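Open day checklist: simulation demonstration, Flalham site
Inspection and comments sheet, second issue
Date of check: Wed 27 May
Area: demonstration room and visitor route, ground floor
Demonstration: Lunde two-arm model, household tasks, run in the Proltitent simulator
Host: Enura

Mark each item OK, Action or N/A. Comments go under the item, not on a separate sheet. Items marked Action must be closed before the doors open to visitors.

Part A. Room and visitor route

1. Main entrance and corridor clear for the full width.
OK. Two delivery boxes were moved to the store before the check.

2. Fire exit signs lit and visible from the seating.
OK. The sign by the rear door was hidden by a pull-up banner at the February visit. The banner now stands on the other side.

3. Number of visitors in the room within the limit.
OK. 379 people have booked for the day, in timed groups. The room limit is on the door and the desk has a clicker.

4. Trailing cables covered or taped.
Action. Cable from the projector to the operator's desk crosses the side aisle with no cover. Fit a rubber ramp. Tape alone lifted last time.

5. Seating fixed in rows, gap kept for wheelchair users at the front and at one end of the third row.
OK. Front gap is generous. The third row gap was a bit tight and has been widened by taking out a chair.

6. Projector and screen secure.
OK. Bracket bolts checked by hand. The screen has a slight crease at the bottom, no hazard.

Part B. Demonstration content

7. Room task loads and both arms start from the agreed position.
OK. Loaded twice from cold. The second load was slower — allow for this between groups.

8. Two-arm task: one hand at the device on the table, the other at the door handle.
OK. Checked on the main screen with the room lights dimmed. The lever handle and its backplate can be made out against the dark door, and the red bars on the appliance to the left show up well.

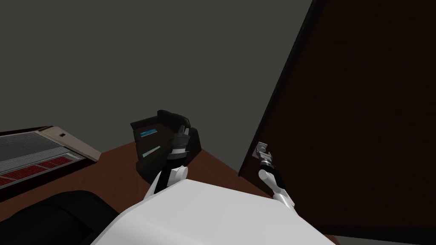

Can visitors take over the controls of the arms during the demonstration?
Only at the second desk, with the operator sitting beside them and the model set to the slow rate. Visitors are not to use the main desk, which also drives the projector.

9. Operator can pause and reset the model without leaving the seat.
OK. Pause is on the foot switch and the keyboard. Please use the keyboard when children are sitting near the desk, the foot switch gets kicked.

10. Collision warnings switched on and readable.
Action. Warnings are on but the text is too small for anyone past the front row. Increase the size or have the operator read them out.

11. Sound level acceptable.
OK. Motor sound effect turned down to 8 on the desk slider. At full volume it made the ceiling tiles buzz. The microphone is clear at the back.

12. Flashing or flickering on screen.
OK. None seen in a full run. The notice about screen motion should still go on the door, as some people feel unwell when the view swings.

13. Close view available for questions on grip.
OK, with a comment. The close view gives a good look at the two fingers either side of the faceted knob-shaped part, with the square plate behind it. The colours are mostly greys on a dark background, so the lights need to be down or the edges of the fingers get lost. There is a thin gap between the left finger and the part in this view. The presenter should point it out and say how finger clearance is set in the model.

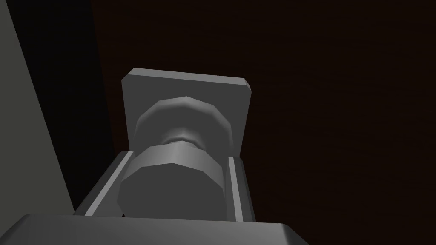 14. Presenter's script matches what is shown.
Action. Page 2 still describes the earlier version of the task. Replace it and bin the old copies.

15. Presenter states clearly that this is a simulation.
OK. It is in the opening lines. Visitors in February asked several times where the robot was kept, so it should be said again before questions.

Part C. Equipment and power

16. Portable equipment test labels in date.
OK for both desks and the projector. The spare monitor has no label and has been taken out of use.

17. Extension leads not linked together.
Action. Two leads were found linked behind the second desk. Use the floor socket.

18. Computer vents clear and fans running.
OK. Keep at least 300 mm clear behind the main unit. Coats were being left there.

19. Backup recording ready if the simulator fails.
OK. Recording is on the desktop of the main computer and plays without a network connection. Picture is softer than the live run but fine for a short session.

Part D. Staff and emergency arrangements

20. Staff briefed on evacuation route and assembly point.
OK. The assembly point is the lower car park, not the front lawn. The old plan in the kitchen shows the lawn and needs taking down.

21. First aid kit stocked and its location known.
OK. Plasters topped up. Kit is on the shelf by the sink.

22. One member of staff at the rear door throughout each session.
OK on the rota, but there is no cover over lunch. Close the room for that slot or find someone.

General comments

The room is in better order than in February. The open Actions are items 4, 10, 14 and 17, and none should take long. Item 22 is left as OK as long as the lunch slot is sorted out. Recheck item 4 with the ramp in place and the side aisle in use — it is the way most people leave.

Signed sheet to be kept in the folder at the Flalham front desk.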